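Werkstattbuch, Mittwoch, Oktober

Vormittags mit Segundo die Spielkiste für die Gruppe in Ploddale weitergemacht. Die Steine kamen von Margit in einem Sack, alles durcheinander, bis zu 300 Stück. Blau, Grün und Rot behalten wir, der Rest geht an Katherine zurück. Gewaschen sind sie schon seit letzter Woche, im Netz bei niedriger Temperatur. Ein paar hatten noch Kleberreste in den Noppen, die habe ich mit dem Holzspieß ausgekratzt. Zwei waren nicht zu retten.

Die Kästen hatten wir erst einzeln hingestellt. Sie rutschen dann auseinander, sobald man etwas kräftiger hineingreift. Jetzt stehen sie dicht nebeneinander, und damit geht es deutlich besser. Reihenfolge von links: Blau, Grün, Rot. Bitte so lassen, Yolanda hat die Karten für die Kinder in dieser Reihenfolge gedruckt. 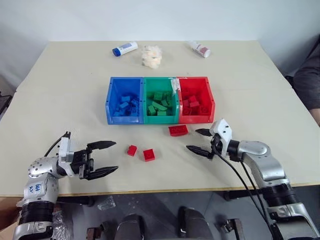
Sortierkästen auf dem hellen Tisch, drei rote Steine noch davor.

Bei Grün sind lange Steine dabei. Segundo wollte sie getrennt lagern, ich finde, sie können vorerst im Kasten bleiben. Von vorn kommt man durch die schräge Öffnung gut heran. Wenn man zu hoch füllt, rollen die kleinen wieder heraus, also lieber nur bis knapp unter die Kante und den Rest in die Reserveschachtel im Regal. Die Schachtel ist mit »Correa« beschriftet, das stammt noch vom alten Projekt und hat nichts zu bedeuten.

Nach 10 Uhr kam Eliécer dazu und fragte, ob die kleinen Vierersteine für die Jüngsten überhaupt taugen. Guter Einwand. Für Ploddale ist das in Ordnung, die Kinder dort sind ab 5. Für Nestosdale müssten wir größere nehmen, das bespreche ich mit Margit.

Offen:
Beschriftung der Kästen, größere Schrift
Deckel bestellen oder selber schneiden (Segundo fragt nach dem Preis)
Katherine wegen der gelben Steine anrufen
Tisch nach dem Sortieren abwischen, Tuch liegt in der Schublade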